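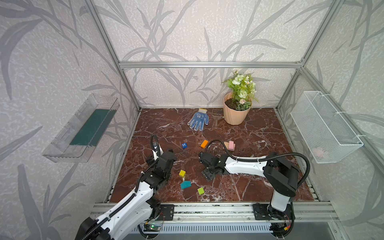 ## Replaying Nandex demos on a busy tabletop

Our method trims dull moments from two-arm demos. Plarkalham recorded 3539 of them, so dull moments are in good supply.

1. Sync both wrist views.
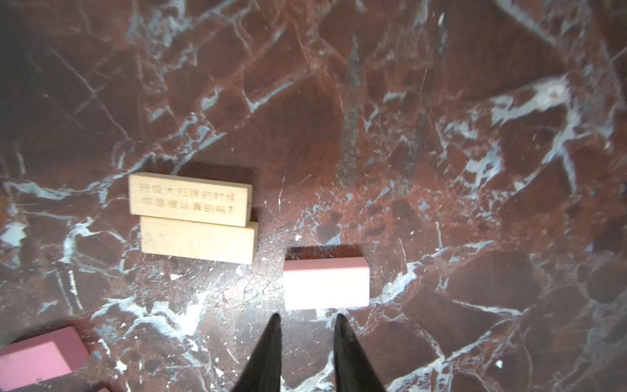 Drop any clip where they drift apart. Yes, even your favorite.

2. Set the window to 2000 steps.

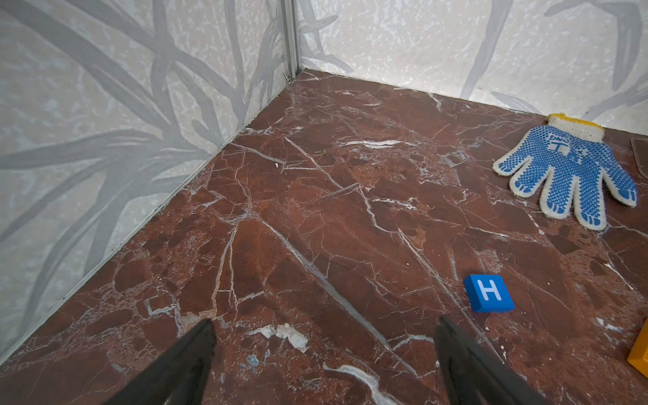
Smaller windows train faster and learn less, a bargain we tried in February.

3. Check the cuts by eye.

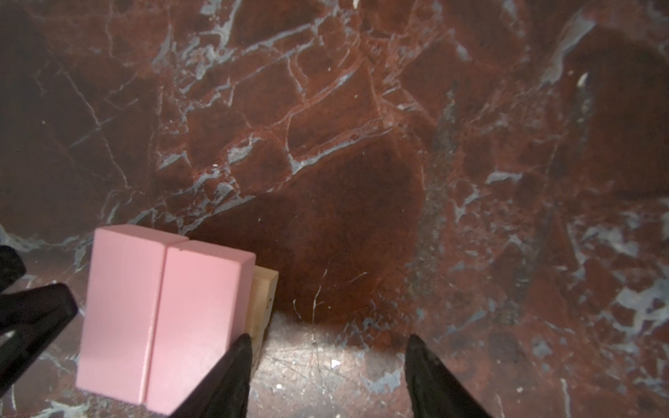

*Wrist view: pink blocks and open fingers.*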